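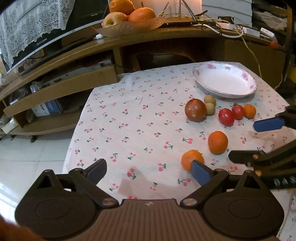 Malcolm Lightfoot wrote in after last month's issue to ask why a machine needs to be shown an orange more than once, seeing that his grandson got it on the first try and ate the evidence. Fair question, and we've been chewing on it.

The short version is that his grandson came with a few hundred million years of hand already installed. Pumetti did not. Pumetti is our learning model, and what it knows about fruit is exactly what we have shown it, plus whatever wrong idea it has picked up on the way. If every orange it has met was on the left side of the table, it will believe that oranges live on the left. Put one on the right and it will reach left with complete confidence, like a tourist with an old map.

So we collect examples. An example, for us, is one person with a gripper in each hand doing one small job from start to finish: pick up the piece of fruit, put it on the dish, back off. The grippers record what the fingers do and what the table looks like while they do it. Then the table gets rearranged and we go again. The target for the fruit set is 600 examples, and we are allowed to say in this newsletter that we are nearly halfway, provided we don't say when we started.

For this set we left the lab bench behind. The lab bench is gray, evenly lit and has never had lunch on it, and a model raised there turns out prim. The Flimo trials taught us that in March, when a policy that was close to perfect on gray went to pieces over a plaid placemat. These days we work in real living rooms, with the owner's tablecloth, the owner's dishes and whatever is on the TV cabinet. Tiina Kinnunen, who runs collection, has a firm rule that we don't tidy. Cables stay where cables are.
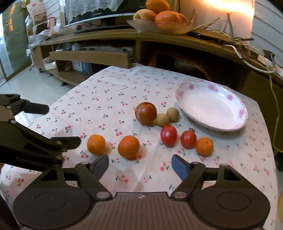

Fruit set, living room table: tomatoes, longans and citrus, with the dish still empty.

Cherries printed on the cloth were a gift. They are small and red and they can't be picked up, and we would like the model to work that out from our examples before it spends an afternoon pinching at cotton. The tomatoes are there for much the same reason. A big dark one and a smaller bright one are both tomatoes, and they don't want to be squeezed alike. The longans are simply annoying. They roll, they huddle together, and a finger pad that suits an orange feels like a snow shovel when you're going after one of them.

A word on the people doing the work. Milan De Graaf is our fastest collector and for a while we thought this was good news. Then Ilari Kettunen went through a batch of his recordings and found that he always comes in from the same angle, with a little flick at the end which he denies. The model had learned the flick. We now rotate collectors every 20 examples, and everybody is asked to be slightly bad at it in their own way. Fumbles stay in, as long as they are recovered. A dropped orange that gets picked up again is worth more to us than another clean grab, and much easier to produce.

What gets thrown out: runs where the fruit leaves the table for good, runs where somebody's sleeve covers most of the view, and runs where the collector stopped to answer the phone. Milan would like it noted that there were only three of those.

Next up is mixed handling, meaning one gripper steadies while the other one picks. It's harder on the wrists and harder on the labels, so sessions will be capped at two hours. We also want more homes. If you have a table, a patterned cloth you're not sentimental about and a tolerance for strangers moving your fruit two inches to the left, write to Tiina at the Groretance office. You keep the fruit — lightly pinched.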